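Cookies help us remember you were here. By continuing to read you accept our use of them. Manage preferences

I've been stewing about the library thing since Thursday, so you're all getting a post about it.

If you don't live in Tesbridge, some catching up. Our branch library has needed a new roof for years, and in February the town announced that the Ghoneim family foundation would be paying for it. All of it! There was a big cardboard check and a lot of clapping, and I clapped too, because I was standing under one of the buckets at the time. Then the naming agreement came out, and the whole building is going to be the Ghoneim Library, forever, with the reading room named separately for one of the grandkids.

Now, I like a new roof as much as anybody. But I went home and read the agreement (12 pages, most of them about lettering on the outside wall) and I can't stop thinking about who gets to be generous out loud and who doesn't. 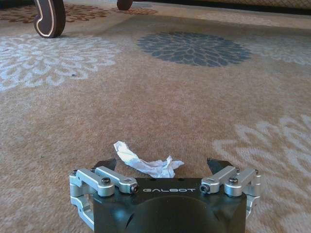 My first problem is the word "gift." The foundation gets its tax break up front, and that's money the rest of us make up somewhere else. The town also agreed to cover upkeep on the new roof, which comes out of the same budget that keeps the doors open on weekends. So we're all chipping in, and one family gets the sign. Putting your name on something you made has never bothered me. A library that three generations of people in this town paid for out of their water bills and property taxes seems like a different thing to me. The Ghoneims didn't build it. They're fixing the top of it, and I'm grateful, and I still think a nice plaque by the door would have covered it.

My second problem is that we already had people giving. The Friends group ran its own roof drive all last year with bake sales, the used book table and that trivia night where my team (Fatberg, don't ask) came in dead last. It raised $1,323. I know that wouldn't buy you much more than the tarps. But a lot of that came from folks who really felt it when they put a twenty in the jar, and there isn't one line about them in those pages. If you measured it by what people had left over afterward, I think the list of big donors would look pretty different.

And then there's the part that makes me grumpy in the grocery store. The family's storage company, Trastero, spent 2 years fighting its property tax assessment here, and it won. Totally legal, and I'd probably appeal mine too if I had a lawyer to hand it to. I just wish somebody at the meeting had put those numbers next to the numbers on the cardboard check.

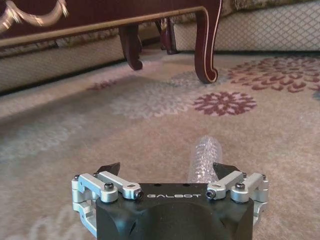 Mélanie Bergeron wrote to me after I grumbled about this in my last post, and she thinks I'm being a snob about it. Kids were doing homework next to a puddle, she said, and they don't care whose name is over the door, and if we wait for the tax system to get fair before we fix a roof then we'd better all buy umbrellas. She also pointed out that the town had four chances to put the roof in the budget and passed on every one.

That last bit stung, because I voted for two of those councils. And she's right about the kids. I don't want the money sent back. What I'd like is an end date on the name, maybe twenty years, and some mention of the Friends on the same wall in letters you can read without squatting down. I'd also like the town to publish what these deals cost us whenever it announces what they bring in.

Comments on the agreement can be dropped off at the front desk until they close at 6. Mine's three pages long and I've been told to trim it.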